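Marker swap (hand-held gripper fault)

A marker swap is a fault in motion-tracked hand-held gripper work where the tracking software loses hold of one marker plate, picks it up again under the wrong name, and carries on as though all were well. The left gripper is logged as the right one, or the other way about. I've also heard it called a crossover, a left-right flip and several things I won't put in an encyclopedia. I keep this article up to date because I have lost more working days to this one fault than to every broken cable and flat battery put together, and because the older entry on it was two lines long and wrong.

Background

Hand-held grippers let a person do a job with the same sort of jaws a robot will use later. You hold one in each hand, do the task, and the system writes down where each gripper was and how far its jaws were open. Each one needs its own identity in space, so each carries a rigid plate with tracking markers on it. The software knows the shape of each plate and works out position and angle from that.

The trouble comes from the plates being cousins. On many rigs they share the same outline, and only the spacing of the markers tells one from the other. When all the markers are in view, that spacing is plenty. When a wrist rolls over or a sleeve gets in the way and only a few are left, the two patterns can look much the same to the software, and it takes its best guess.

The Fernano case

The best-known example (best known among the small crowd of us who care, I mean) is the Fernano set, recorded for a project called Esposito. Esposito was meant to teach a two-armed robot to handle small open containers without tipping them. Fernano was the name for the batch of container tasks, and I did a good share of the checking on it, so what follows is partly from the logs and partly from memory.

The batch held 300 recordings. On first review all of them passed. The jaws opened and closed, the paths were smooth, the timings looked sensible, and the fault report was clean. The problem only showed when the robot played one back at low speed. Partway in, its two arms set off towards each other's side of the table, and the collision guard stopped them with the wrists nearly touching. I remember somebody asking whether the arms had been plugged in the wrong way round, and we spent most of an afternoon proving that they hadn't.

Once we knew what to look for, we found the swap in 33 of the recordings. Most lasted under a second. In a handful it began early and never put itself right, so the whole rest of the take was mirrored. Those were the nasty ones, as there was no sudden jump back at the end to catch the eye.
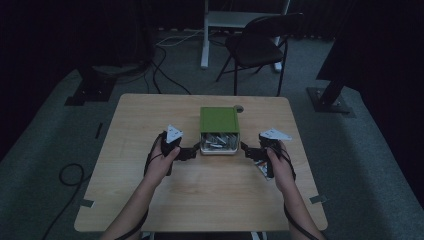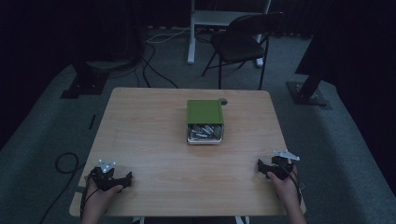 Two-gripper work with the green-lidded box and its silvery contents.

Why box tasks are a bad case

A box is a two-sided thing and people naturally go at it from both sides. The hands come in towards the middle, the marker plates get closer together and tilt as the wrists turn, and there you have every condition the fault likes, all at once. A task where the hands stay well apart hardly ever shows it. I've looked through hours of single-object sorting and found next to nothing, then found two swaps in one short run of lid closing!

Small shiny contents may make things a bit worse on optical systems, though I'd be careful about saying so too loudly. Bare metal can throw back light that the cameras take for a stray marker. The Esposito notes blame reflections for 5 of the swaps. I agree with them on two, and the others look to me like ordinary lost markers. Nobody has settled it, and the raw camera data was thrown out long ago, so I doubt anyone will.

Signs

The plain sign is a jump. If a gripper seems to move 40 centimetres between one sample and the next, no arm did that. Smoothing hides it, though, and that was what caught us out on Fernano: the smoothing filter ran before the jump check, so by the time the check looked, each jump had become a brisk but believable swing. (Yes, I signed off that order of steps. I've been teased about it ever since.)

Other signs worth knowing:

The jaws and the path disagree. Jaw opening usually comes down the gripper's own cable, so it stays with the correct hand while the position has gone to the other. You get a jaw shutting firmly on thin air while its partner hovers open right against the object.

The hands cross with no reason to. People do cross hands now and then, but they don't do it for a fraction of a second and then uncross.

Both plates vanish together just beforehand. A short gap in both tracks followed by a clean restart deserves a look every single time.

Safety

In recording, the fault is harmless, as the person is simply holding two tools. It becomes a safety matter when the recording drives a real arm. A swapped path asks for a big move in very little time, and it asks both arms for it at once, through the same bit of air. On the Esposito rig the speed limit and the collision guard did their jobs and the only damage was to a rubber jaw pad.

There was a worse incident the following August on a rig built by Vistance, where the guard had been switched off for a close-contact task. The arms met at the forearm and one bent its mounting bracket. Everyone was behind the line, so no one was hurt, but the bracket had to be cut off, and the rule about guards being left on during first playback was written that same week. I'd call it the one rule on this page that shouldn't be bent for anybody.

Prevention and repair

Making the plates properly different is the best cure. A change of outline helps people more than software, so change the marker spacing as well, and by more than you think you need. Brutine, the tracking package used for Fernano, later gained a setting that refuses to name a plate until enough markers are in view. It leaves gaps in the data where it used to leave guesses, and I'll take a gap any day.

Starting each take from a fixed rest position, with the grippers apart, gives the software a fair chance to name both plates correctly at the outset. Ending there too gives you a cheap test, because a take that finishes mirrored will then show left on the right and right on the left.

For recordings already made, short swaps can be mended by hand. You find the two jumps, exchange the tracks between them and run the jump check again on the unsmoothed data. We rescued 19 of the Fernano takes that way. The rest were dropped, mostly because the swap sat inside a gap and its exact start was anybody's guess.

Related faults

Marker swap is often muddled with plate slip, where the plate itself gets knocked and every position afterwards is off by the same small amount. Slip is a hardware fault and you fix it with a screwdriver and a fresh calibration. It's also muddled with plain mislabelling, when the operator picks up the grippers in the wrong hands. I've done that too. In that case the jaws and the paths agree with each other perfectly, and only the hands are wrong.

Last revised Jan 30, 2021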